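Workshop and Utility Room
June
By Valbona Kolev, Household Advice Desk, Pravstead

Storing Small Hardware and Fasteners

Residents who maintain their own homes are advised to keep screws, nails and wall anchors sorted by size before storing them. Mixed hardware leads to stripped threads and repeat trips to the store. Discard any fastener that is bent or heavily rusted.

Open trays are suitable for items in current use. A tray with raised walls will keep washers from rolling off the bench, and a smooth plastic one may be wiped clean with a damp cloth and mild dish soap. Allow it to dry fully before refilling.
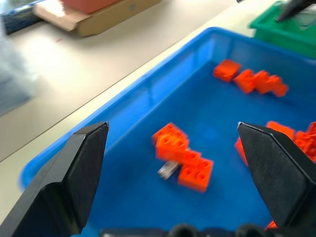 Items used less often should be placed in lidded jars and labeled on the side — lids are easily swapped by mistake. Write the length and thread size in permanent marker on masking tape. Glass jars should not be stored above shoulder height.

Humidity is the most common cause of rust in basements and garages. Place a packet of silica gel in each container and replace it every 4 months. Light surface rust can be removed by soaking steel screws in white vinegar overnight, then rinsing, drying and coating them with a drop of machine oil.

Keep all small hardware out of the reach of children and pets.

Filed under: Storage, Tools, Home Repair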